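Tips from our shared workshop: building a small robot hand that picks things up

by Viktória Sipos

I share a workshop with a few other people, and since last December I have been building a robot hand there in the evenings. Its name is Fukton. The arm under it is a used Orkier, bought without manual, and the hand is mostly printed parts, fishing line and small servos. English is not my first language, so please forgive me if I call some part by a strange name.

These are my notes on the things that cost me the most time. They are for people who work at home or in a shared room, with normal tools and not much money.

Cover the table first

A bare table is bad for this work. Fingers slide on it, small screws roll away, and when the hand comes down too low, something breaks. Put a thin carpet or a felt cloth over the whole top and pull it flat. A fold of cloth can stop a finger and then the servo pushes against it until it is too hot to touch.

Choose one calm color if you also use a camera to find the objects. Strong patterns confused my program very much. Small speckles were no problem for me.

Clean the cloth with a lint roller before every session. Fibers go into the finger joints and wrap themselves around the pins. I had to open the thumb 5 times before I understood where the gray fluff came from.

Objects for practice

Do not buy special test objects. Look in your drawers. You want different shapes and different surfaces:

Something flat and stiff, like a folder or a hardcover book.
Something flat and soft, like one sheet of paper.
Something with corners, like a big toy brick.
Something round or uneven, like plastic fruit.
Something smooth that you are a little afraid to drop.

For the last one I started with an old phone that does not turn on any more. Do not take your good phone in the first month.

Paper is the most difficult. The finger must come from the side and very low, and the sheet often runs away in front of it. Let a corner hang over the edge of the table at first and take it from there. When this works well, move the sheet in by a finger's width each time.

Plastic fruit on a stem is more friendly than it looks. Aim for the thick part and close slowly. If you grab only the stem, the rest turns around and hits the other fingers.

Finger tips

Printed plastic is too slippery. I tried hot glue, then rubber bands, then the fingers cut from a work glove. The glove was the best, but it moves out of place after a while. Now I put on two thin layers of liquid rubber and leave it overnight between the layers. Rub the plastic with sandpaper before, or the rubber comes off like the skin of a boiled sausage.

If a tip feels greasy, wash it with dish soap and water, dry it, and try again before you change anything in the program. I spent a whole evening with the grip force and the problem was my hand cream.

Tendons and screws

Fishing line stretches when it is new. Hang a full water bottle from it for a night, then cut it and install it. Tie the knot, put a drop of glue on it, and leave a tail of 2 centimeters so you have something to hold when you must tighten it again.

For the finger screws use the weak kind of thread lock. Fekete, the small hardware shop near our tram stop, sells it in a tube that lasts longer than the project. The strong kind will hold the screw until the end of the world and you will ruin the head.

Keep screws in an egg carton, one cup for each finger. When you have to stop in the middle, close the lid and write on it which finger is open.

Cables

Tie the cables to the arm in every place where they do not need to move, and leave a loose loop at each joint. Then move the arm by hand to all its end positions, with the power off, and look at the loops. One of mine was too short and pulled out the connector at full reach – always at full reach, never when I was looking.

Power strips can stay on the floor if you have no other place, but put them behind the table and not where you walk. Mark the area of the arm on the floor with tape. Visitors understand tape much better than they understand "please be careful."

Speed and the stop button

Run every new movement at the slowest setting. I do two slow runs, then one at half speed, and only then the normal speed. My stop button is a big red one from Botis, and I fixed it to the front leg of the table on the left side, where my free hand is. Try it at the start of each evening. Do not lean over the table while the arm has power, also not "only for a second" to save a screw.

Write it down

I have a paper notebook with one line for each try: the object, the speed, did it hold or fall. At this moment I am at 389 lines. It is boring to do, but when the grip became worse in spring I could go back and see that it started on the day when I changed the line in the middle finger.

Money, because people always ask: the rubber, the line, the cloth and the glue together were roughly 36 dollars. The servos are another story and I do not want to add them up.

Last change to this page: May 7, 2023. I added the part about washing the tips.

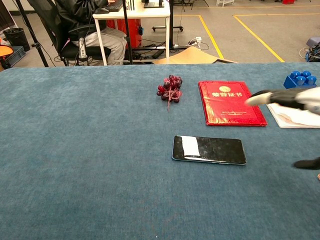 How often should I change the fishing line in the fingers?

Change it when a finger no longer closes fully after you tighten it, or when you see a rough white spot on the line. In my hand the thumb needs it first, and I always change the line of one finger at a time so that I do not mix up the paths.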